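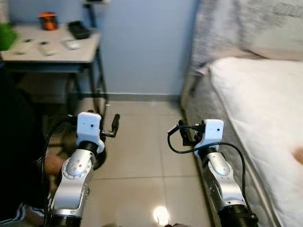
Der Roboter hängt an seinem eigenen Kabel
Von Wycliffe Kirui

Es knackte. Kein lautes Knacken, eher so wie wenn man auf eine Nudel tritt, und dann blieb der linke Arm einfach stehen. Der rechte machte noch drei Sekunden weiter, als ginge ihn das nichts an - und genau diese drei Sekunden lassen mich seitdem nicht los.

Ich war bei Muvov, einer kleinen Firma, die zwei Arme dazu bringen will, in ganz normalen Schlafzimmern aufzuräumen. Also Bett, Tisch, Fliesenboden, ein schmaler Gang dazwischen, und durch den muss der Bursche durch! Klingt harmlos. Aber an jedem Arm hängt ein schwarzes Kabel, das in einem schönen weiten Bogen nach außen schwingt, damit das Handgelenk sich drehen kann. In der Halle stört das keinen Menschen. Zwischen Tischkante und Matratze schon.

Beim 36. Durchlauf hat sich der linke Bogen am Tischbein verhakt. Der Arm zog, das Kabel zog zurück, der Stecker gab nach. Greifer tot. Die Steuerung, die sie intern Pokmont nennen, hat das auch brav gemerkt, nur eben bloß für links. Rechts lief der Auftrag weiter (Decke glattziehen, falls es jemand wissen will), und ich stand keine 2 Meter daneben mit meinem Kaffee und fand das plötzlich gar nicht mehr so putzig.

Die Technikerin, Frau Dalsgaard, hat dann auf den Notaus gehauen und sehr ruhig geflucht. Im Protokoll vom 02.11.2022 steht trocken: »Einseitiger Stopp, kein Personenschaden.« Stimmt ja auch. Trotzdem, wenn ein Arm ausfällt, will ich, dass der andere das mitkriegt, und zwar sofort. Das sieht man bei Muvov inzwischen genauso, beide Seiten hängen jetzt am selben Stoppsignal.

Und das Kabel? Wird kürzer und bekommt Klettband. Sieben Streifen pro Arm, ich durfte beim Kleben helfen. Eine innenliegende Führung soll im April kommen, bis dahin wird geklettet.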